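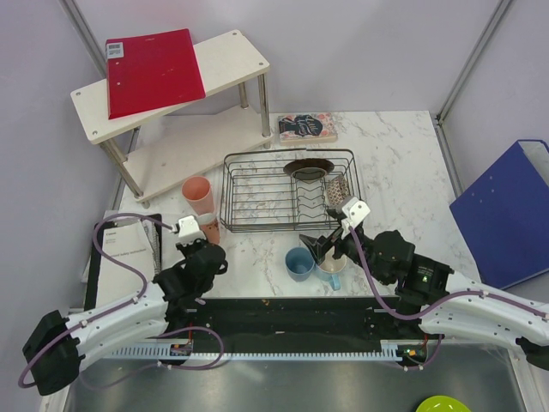

Lonemari, the household goods charity serving Sotstead and the villages out towards Clindholm, is delighted to announce that its First Kitchen scheme will carry on through the winter and open to households in Clindholm for the first time. The scheme gives a full set of everyday kitchen things to people moving into a home of their own after a spell in a hostel, in temporary rooms or on a relative's sofa, and it has grown a good deal faster than any of us dared to hope when we began handing out saucepans from the back of the shop. Anyone who has moved with very little will know that the big items tend to get sorted out in the end, and that it is the small ones you miss on the first evening: a tin opener, a sharp knife, somewhere to stand a plate once you have washed it. A dark wire dish rack like the one shown at the top of this release is just the kind of thing we mean, and we can never get enough of them.

SOTSTEAD, 2018-10-30

First Kitchen started in August as a trial, with money set aside for 29 households and a promise to ourselves that we would stop and take stock when we reached that number. We reached it well before we expected to. Thanks to a very kind response from the town, and a generous grant from the removals firm Ko, we were able to keep going, and 65 households have now received a set. With the new funding in place we hope to bring that to 100 by the spring.

Each set is packed to suit the people who will be using it. A single person in a bedsit gets two of most things, so that there is always a clean one and so that a friend can stay for tea. A family gets more, and bigger pans. Every set has something to boil in, something to fry in and something that can go in the oven, along with plates, bowls, mugs, cutlery, a chopping board, a colander, a wooden spoon or two, tea towels and a washing-up bowl. We try hard to make the crockery match, or at least to look as though it was chosen on purpose. It takes a bit longer in the sorting room, and there have been some lively discussions about whether cream goes with white, but it matters a great deal to the people opening the boxes.

"We had a mum come in who had been eating off paper plates with her two boys for a fortnight," said a spokesperson for Lonemari. "She didn't ask for much at all, she was very polite about it, and then she saw a blue casserole dish on the side and said her nan used to have one just the same. Well, of course it went in the box. She rang us afterwards to say she'd made a hotpot, and I don't mind admitting I told everyone in the building."

Nearly everything in the sets is given by local people. Since the first appeal went up in the shop window we have been given 1187 items, from a single egg cup (very welcome, we had three others looking for company) to the entire contents of a kitchen belonging to a couple who were moving abroad. All of it is washed, checked and wrapped before it goes out. Anything chipped or cracked is turned away, and electrical goods have to pass a safety test before we can pass them on, so please do bear with us if your toaster spends a little while in the queue.

The grant from Ko will pay for the things that are hardest to come by second-hand and that we prefer to buy new, chiefly frying pans, tea towels and kitchen knives. It also covers the cost of a van two mornings a week, and that is what makes the move into Clindholm possible. Until now people have had to collect their sets from the Sotstead shop, and anybody who has tried to get a box of crockery home on the Clindholm bus, with the change at the bridge and that long hill at the end of it, will understand why so few of them did!

"Our crews are in and out of people's homes all day long and we see what gets left behind when they go," said a spokesperson for Ko. "A lot of it is perfectly good. Customers would say to us, can't somebody use this, and we never had a proper answer for them. Now we carry a Lonemari crate on every lorry, and it is very rare for one to come back empty."

Alongside the sets, Lonemari will be running a relaxed cooking afternoon once a month in the kitchen behind the shop. There is no course to sign up for and nothing to bring. We simply make one good, cheap dish together, eat it, and send everyone home with the recipe and a portion for the next day. The first was a lentil soup, which went down very well with everyone except one small boy, who had toast. Leek and potato pie is next, and after that we are open to suggestions. Children are welcome so long as a grown-up stays with them.

How to ask for a set

Sets are free. You can be put forward by a housing officer, support worker, health visitor, school or place of worship, or you can come into the shop and ask for yourself. We will want to know how many people are in the household, what sort of cooker you have (it makes a difference to the pans) and whether there is anything you particularly need or would rather not have. You won't be asked to prove your income. Most sets are ready within a week of asking, though we may be slower over Christmas.

How to give

We would be very glad of saucepans with lids, oven dishes, mixing bowls, dish racks, colanders, tin openers, potato peelers and cutlery, all in good clean condition. We have plenty of wine glasses and novelty mugs for now, and although we are truly grateful we would ask you to hang on to those until the new year. Donations can be left at the shop counter in Sotstead whenever we are open. Please don't leave bags on the step overnight, as the foxes do get into them.

If you would like to give money, a full set for one person comes to a surprisingly small sum when most of it has been donated, and every bit goes further than you might think. There is a tin on the counter, and cheques can be made out to Lonemari.

About Lonemari

Lonemari collects good second-hand household goods and passes them on to people in and near Sotstead who can use them. Its shop sells furniture, bedding, lamps and books to the public, and the takings pay for its work with households.

For more information, or to arrange a visit to the sorting room, please call in at the shop or write to us there. Photographers are welcome by arrangement, but we do ask that families collecting their sets are left in peace.

Recent news
Winter bedding appeal now open
Shop to open later on market days
Curtain alterations return to Sotstead
Thank you for a lovely summer fair
Wanted: small bookcases and bedside tables

Comments

teapot_clindholm: So pleased to see this coming over our way at last. I have two good saucepans with lids, is there anywhere in Clindholm I can drop them off or does it have to be the shop?

Lonemari shop: Thank you! It's the shop only for the moment, but if you let us know where you are the van may be able to pick them up on its round.

hillside gardener: Gave you my mother's mixing bowls last month and it does me good to think of them being used. Do you take jam pans?

moved in september: We had one of these sets. The peeler is better than any I ever bought. Thank you all, and the lady who wrapped the mugs so carefully, not one broken.

R.: What time does the cooking afternoon start please? Can't see it on here.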